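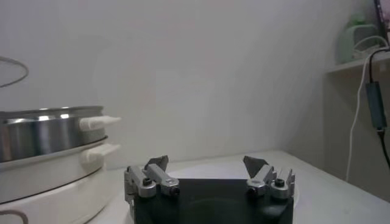 六月一到,我家的灶台就基本上不开火了。楼上的住户大概都知道我们这栋房子的毛病:厨房朝西,下午四点以后太阳直直地晒进来,再点上煤气,切一根葱都要出一身汗。所以每年到了这个时候,我就把电蒸锅从柜子最底下那一格请出来,擦一擦,放到靠墙的白桌子上,一直用到桂花开了才收回去。

这口锅跟了我好些年了。白色的底座,中间一层白色的塑料圈,最上头坐着一只不锈钢锅,两层都有白色的把手,上下对着,叠在一起。样子实在谈不上好看,我妹妹第一次来家里看到,说像是从单位食堂里淘汰下来的。可是我用惯了,闭着眼睛也知道水加到哪里、把手朝哪边放顺手。把手一律朝右,这是我自己定的规矩,我是右手端锅的人,家里另外那位是左撇子,为了这件事我们还认真商量过一回,最后的结果是谁做饭听谁的,那当然是听我的。

当初买它的时候其实很犹豫。那时我们刚搬到这边,住的是一间很小的公寓,厨房是公用的,跟我们合用厨房的是 Teemu Nurmi,一个芬兰人,在 Damden 上班,话很少,但是对吃饭这件事非常认真。他每个星期天早上要煮一大锅燕麦粥,煮完了就把灶台从头到尾擦一遍,擦得我都不好意思在后面炒菜。公用厨房只有 2 个灶眼,一个还时灵时不灵。我想吃蒸鱼,想吃蛋羹,想把隔夜的馒头热一热,样样都要排队。后来在 Guvis 的二手柜台上看到了这口锅,售货员说插上电试过,能用,我就抱着它坐了六站电车回家。一路上那根电线老是从袋子里滑出来,有个小男孩一直盯着看,我只好冲他笑笑。

第一顿蒸的是南瓜。为什么是南瓜呢,我已经想不起来了,可能冰箱里只有南瓜。切成月牙一样的块,皮也不削,摆在盘子里,什么都不放。Teemu 闻到味道,从房间里出来站在门口看,我给他拨了一碟,他回去拿了黄油和盐,还往上面撒了一点肉豆蔻粉。我尝了一口他的那种吃法,到现在我家的南瓜还是这么吃的,我妈每次视频看到都要摇头。

说说我现在平常怎么用它吧,也有几位朋友在留言里问过,我一直拖着没写,真是不好意思。

最常做的是蛋羹。我妈的做法是一个蛋配半碗水,凭手感,她的手感传不到我这里来,我试了很多年才算稳定下来。现在我是用 120 毫升温水配 2 个小一点的鸡蛋,这样出来是比较结实的那一种,可以用勺子挖得出边角。喜欢嫩的话水要再多加,加到一倍也可以。水一定是温的,手指伸进去觉得舒服的那个温度,太烫了蛋就成花了,用凉水又容易有小孔。打散以后过一遍筛子,碗口扣一只小盘子,水开了再放进去,15 分钟,拔插头,再焖一会儿。淋上酱油和一点点麻油,葱花随意。我先生喜欢在下面埋几只虾仁,说挖到的时候有惊喜,明明是他自己刚刚放进去的。

再就是蒸鱼。这边的超市很难买到整条的活鱼,我一般买鳕鱼块或者鲈鱼的净片。鱼片底下要垫东西,葱段也好,两根筷子也好,让热气能从底下走。姜丝切细一点。蒸鱼的时间我不敢写死,每家鱼片的厚薄差得太多了,我自己是宁可早一点打开来,拿筷子在最厚的地方拨一下,鱼肉能分开就立刻端出来。盘子里那层水要倒掉,这一步千万别舍不得,腥气都在里面。然后重新铺葱丝,浇热油。唉,说了不开火,热油还是要开火的,一年里头也就为这一勺油点几回灶。

前年夏天我还迷上过蒸米糕,买了好几种粉回来试,籼米粉、粳米粉、糯米粉,装了整整一抽屉。做出来有的像砖,有的像胶水,最像样的一次是用隔夜的酸奶和酵母一起发的,掰开来里面有密密的小洞,带一点点酸味。可惜那一次我没有记分量,后来再也没有做出过一模一样的。现在抽屉里还剩半袋粳米粉,每次收拾的时候看见它,都想着这个周末一定要做掉。

对了,还有一个用法是跟 Mostafa El Ouafi 学的。他以前在 Sjöberg 广场旁边开一家很小的吃食店,中午卖古斯古斯,我上班那几年几乎每个礼拜都去。他跟我说古斯古斯不能用开水一泡了事,要蒸,蒸完倒在大盘子里,用手沾了油和盐水慢慢搓散,再蒸,再搓。我回家照着试,锅里铺一块纱布,小米一样的颗粒就不会漏下去,搓的时候烫得直甩手。蒸出来真的不一样,一粒一粒的,又松又轻。配上炖得烂烂的胡萝卜、鹰嘴豆,再来一点葡萄干,连我那个不爱吃外国饭的公公也添了一回。后来他的店关了,听说是搬到海边去了,我有时候路过那个门面还会往里面看一眼,现在是卖手机壳的。

用得久了,也有一些零零碎碎的心得,想到哪里写到哪里。

水垢是最烦人的。我们这里的水硬,用不了多久底下就结一层白的。我原来买 Sadent 的除垢粉,一小包一小包的,味道有点冲,后来改成柠檬酸,化在温水里,倒进去泡一个晚上,第二天早上用软布一抹就下来了。白醋也可以,就是厨房里要酸上半天,我先生一进门就问是不是在腌萝卜。

不锈钢的锅身擦的时候顺着一个方向擦,用的布要干净,不然越擦越花。我有一段时间特别爱擦它,擦到能照见人影,心情不好的时候尤其爱擦。塑料的部分就没有那么争气,蒸过咖喱土豆以后容易发黄,趁早用小苏打糊上去,过一阵子冲掉,会好很多。

摆的地方我也换过几回。最早放在吊柜下面,蒸汽往上一冲,柜门底下的贴皮就鼓起来了,心疼得不得了,房东倒是没说什么。后来放到窗台边上,那里的插座又太远,电线拉得紧绷绷的,走过去总担心绊倒。最后才挪到现在这张白桌子上,靠着白墙,头顶上什么都没有,蒸汽爱往哪里走就往哪里走。墙面要勤擦一擦,我是蒸完了拔掉插头,等它不烫手了,顺手拿抹布把墙也抹一遍。桌上我尽量不堆东西,盘子端出来总得有个地方落脚,这个道理我是打碎了一只很喜欢的青花盘子以后才记住的。

去年底我动过换新锅的念头。逛商场的时候看到现在的蒸锅都有屏幕了,可以预约,可以连手机,还会唱歌。有一款标价 2,337 克朗,我站在那里看了很久,售货员过来讲解了半天,说有鱼的程序、蛋的程序、婴儿辅食的程序。我回家想了两天,跟先生也讨论了,他说你要是喜欢就买,不过旧的那个放哪里呢。我看看厨房,是啊,放哪里呢,送人又舍不得,就这么算了。用省下来的钱换了一套新的碗,口大底小,正好放得进锅里,蒸蛋羹的时候可以一人一碗,大家不用抢。

昨天晚上吃的是粉蒸排骨。米是自己炒的,炒米的时候放了两颗八角和一小撮花椒,炒到微微发黄,放凉了再打碎,不要打得太细,要留一点颗粒才香。排骨头一天夜里就腌上了,酱油、料酒、一小块腐乳,再加一勺豆瓣酱。盘底铺的是红薯,吸饱了油和汁,比排骨还要抢手。蒸的时候中间要加一次水,我设了闹钟,结果接了我妈的电话,闹钟响了也没听见,还是先生跑过去加的,加完了过来跟我比划了一个手势,我妈在那头问他是不是又在偷吃。

下一回想试试荷叶。亚洲超市里有干的卖,一大包折得整整齐齐的,我每次都拿起来又放下,怕泡不开,也怕买回来用一张剩一堆。要是有哪位用过,麻烦告诉我一声要泡多久,是用冷水还是热水,包糯米鸡的时候光面朝里还是朝外。我妈说朝外,我姨妈说朝里,她们两个为了这件事已经在家庭群里说了一个礼拜了。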